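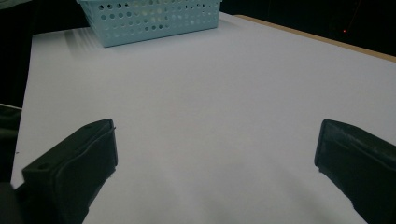

Item 1. White work surface, light blue basket at the far end.

Zevside Fit-Out Group
Minutes of the work surface meeting, 11 January 2000

Minutes of the previous meeting were accepted with one correction: the room reference should read 138.

1. Table surface
The group reviewed the white surface on the wood-colored table. Dekton had been raised in June as a permanent replacement. The quote from Mahrous came to 167 per table before delivery and was judged too high for a surface that gets swapped out. Decision: keep the white surface. Replacement to be looked at again when the top shows wear.

The middle of the table is to be kept clear between sessions. Baskets go to the far end.

2. Edge strip 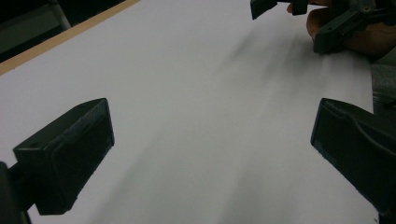 Item 2. White surface and light-brown edge strip.

A narrow band of wood stays exposed along one side. One member asked for full coverage. This would need a wider sheet, and Zovham does not stock one. Decision: leave the strip exposed and use it as the reference line when the surface is put back. The maximum gap in the alignment check stays at 2 mm.

Dim light beyond the table was noted. Lighting belongs to the building list and was passed on without discussion.

3. Hole in the tabletop
The small hole in the wood is presumed to be for cables. The question was whether to cap it or leave it open.

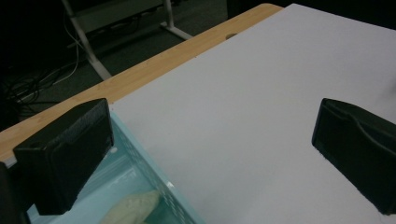

A cap would sit above the wood and could lift the edge of the white surface — the two overlap at that point. Decision: no cap. Cables are not to be run through the hole until the position of the surface has been agreed.

4. Cleaning
Damp cloth, no abrasive pads. The wood strip is to be wiped separately and dried.

5. Actions
Mahrous quote to be filed, no order placed.
Zovham to be asked for lead time on a sheet of the present size.
Cleaning instructions to be posted in room 138.

Item 9 of the standing list (storage shelves) was deferred.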